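Progress report to the Garba Fund
Potcombe Tenants' Repair Program
Friday, April 29, 2022
Prepared by Halima Dauda

Work on the grant is on schedule in Potcombe and behind in Claltport. Spending is within budget on every line except printing, which I cover further down.

Repair requests

We have logged 563 repair requests since the grant began. Most are for plumbing, mainly dripping taps, slow drains and toilets that run all night. Heating complaints dropped off in April as the weather warmed up, and window and door problems took their place. Requests now come in by phone and by paper form. The web form is still down while Tamudero moves it to the new server. They have given us a date for this twice and missed it both times, so I am not going to put a third one in this report.

The oldest open request is a ceiling leak in Claltport that involves two apartments and two different landlords. Each landlord says the pipe belongs to the other. Our legal adviser has written to both.

Home repair classes

Three classes ran in Potcombe this period, all in the evening. The first was on shutting off water and clearing traps, the second on washers and cartridges, and the third on patching drywall. The drywall class ran long and we will split it in two next time. People asked for a session on reading a lease – we had not planned one, but it fits under the education line and I would like to add it.

The Claltport classes have not started. The church hall we had agreed to use is closed for floor work, and the school wants a higher insurance limit than we carry. A quote for the higher limit is on its way.

Handbook

The tenant handbook is in second draft. The chapters on heat, locks and pests are finished. The kitchen and bathroom chapter still needs a page on who pays when a fixture is replaced, as the lease wording differs between the two towns.

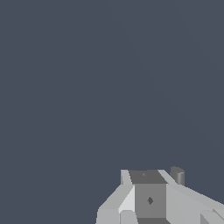
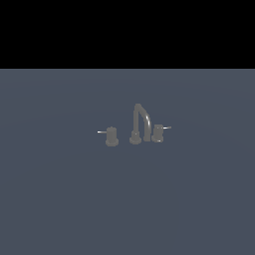 Computer renderings; the second is of a three-piece faucet set.

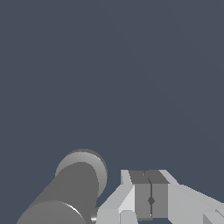 Printing came in over budget because paper prices went up between the quote and the order. We plan to print 1,000 copies and would like to keep that number. I am asking to move the unspent travel money to printing to cover the difference. No other line would change.

Next period

Start the Claltport classes, finish the handbook and get the web form back. I will also need a signed copy of the amended budget before we place the print order.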